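Site Visit Report: Household Manipulation Open Day, Sostard

Prepared by: Rhea Ignacio, Kourosh Shahbazi
Supervisor: Gobnait Buckley
Module: Automation Project 2

1. Purpose of the visit

The project group attended the January open day at Sostard, a company that develops handling systems for hotels and serviced apartments. The visit was arranged through Gobnait Buckley and took place on a Tuesday. The group had two aims. The first was to see how human demonstrations of cleaning tasks are turned into task plans for a two-arm machine. The second was to collect enough detail to choose a task for our own simulation work in the spring.

The host for the day was Peadar Ó Briain, who leads the task design team. Cillian Ó Ceallaigh ran the live session on the Gundeo platform and answered questions on control. Statements in this report about the internal design of the system come from their talks unless marked as our own.

2. System overview

Gundeo is a fixed-base research platform with two seven-axis arms on a shared torso. Each arm ends in a parallel gripper with soft finger pads. A camera pair is mounted above the torso and looks down at the work area, and a force sensor sits between each wrist and gripper. The planning software is called Brelum and runs on a separate workstation beside the cell.

Brelum divides a task into short segments. A segment ends when a contact condition changes, for example when a gripper closes on an object or when an object leaves a surface. Each segment has a start condition, a target pose for each arm and a permitted force range. The operator can edit these values in a table. We were shown the table on a screen but were not given a copy.

Segment boundaries are first placed by hand from recordings of people doing the task in ordinary rooms. The software then proposes boundaries for new recordings of the same task. According to Ó Briain, the current library holds 3599 labeled segments from bathroom and kitchen tasks, and a second person checks each proposed boundary before it is added.

3. Human demonstrations

The morning session covered the recordings. Participants are asked to work at their normal speed and are not told which hand to use for which part of the task. The view is from head height, so the hands and the work surface stay close to the center for most of a recording. Tasks covered in the talk included folding a hand towel, wiping a counter, refilling a soap bottle and drying a glass. 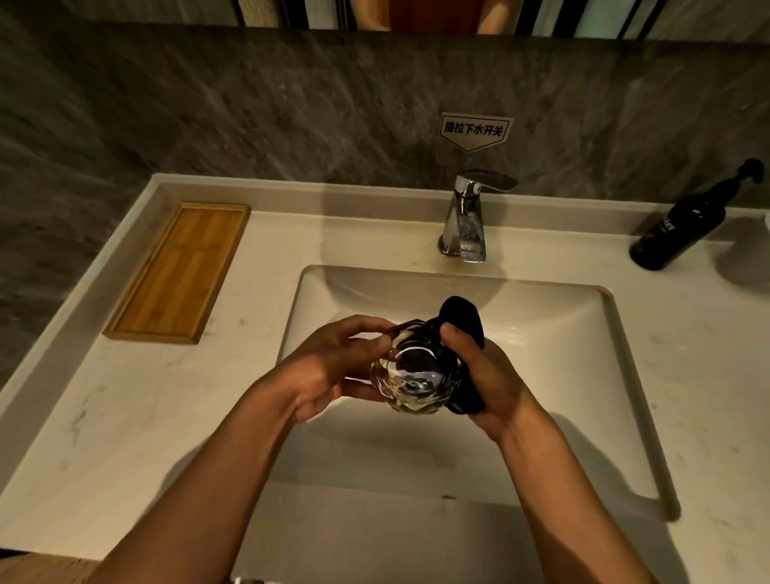
Glass drying was the task we studied most closely, and it is the one we propose to simulate. It is a two-arm task throughout, with one arm holding and the other applying the cloth, and neither role can be dropped for long without putting the glass down. In the demonstration the left hand supports the tumbler with four fingers curled across the front, while the right hand presses the folded navy cloth against the side and back. The grip hand therefore covers part of the surface that has to be dried, and a complete plan needs at least one regrasp. The faceted sides are a second difficulty. A force controller tuned for a smooth cylinder would see a change in contact normal at each edge, and the cloth only partly evens this out.

Perception is also harder than we had assumed. The cloth is visible through the walls of the glass, so the inside looks dark in places, and the curved interior returns bright arcs of light. A depth camera is likely to give missing or false values in both regions. The white basin and the chrome faucet behind the work add further reflections. Shahbazi asked whether the glass is tracked directly. Ó Ceallaigh answered that Brelum estimates the pose of the glass from the hand that holds it and uses the image only to correct the position of the rim.

The open mouth of the glass is tilted toward the viewer in this demonstration, which makes the circular rim a usable feature. We noted this for our own camera placement. A view from directly in front at counter height would show the rim as a thin ellipse or a line.

4. Live session

The afternoon session took place at the Gundeo cell. The machine was set up with a plain cylindrical glass and a cotton cloth clamped in the right gripper. Faceted glasses are not yet part of the live program. The planned sequence was pick, lift, wipe, rotate, wipe and place.

The group watched 2 runs. In the first run all segments were completed. The wipe was slow compared with a person, and the cloth lost contact with the lower part of the glass during the rotate segment. In the second run the left force sensor exceeded its limit during the lift and the arm stopped. Ó Ceallaigh traced this to a wrong height value for the table, corrected it and chose not to repeat the run, as the next visitor group was waiting.

Force data are logged at 2000 samples per second. We had expected a lower rate. The reason given was that slip on wet glass starts quickly and is hard to see in filtered data.

5. Discussion

The segment method suits tasks with clear contact changes. It is less convincing for wiping, where contact is continuous and the end of the task depends on the state of the surface. Brelum ends a wipe segment after a set path length. A person presumably looks, or feels drag through the cloth, and stops. We asked about using drag as a stop condition and were told that it had been tried with mixed results on the earlier Carroll test rig. No data from that rig were shown.

The difference between the demonstrations and the live cell should be kept in mind. The recordings are made over real basins and counters with other objects nearby. The cell has a flat table and no obstacles. Motion of the forearms over a sink rim was not tested in anything we saw.

6. Work planned

The simulation will use a two-arm model with one faceted glass and a simplified cloth, treated as a soft pad with fixed thickness. Ignacio will build the contact model. Shahbazi will write the segment table and the regrasp step. Camera noise will be added after the contact model is stable. A request for sample force logs has been sent to Ó Briain, and the pad stiffness will be set from those logs if they arrive before the model review.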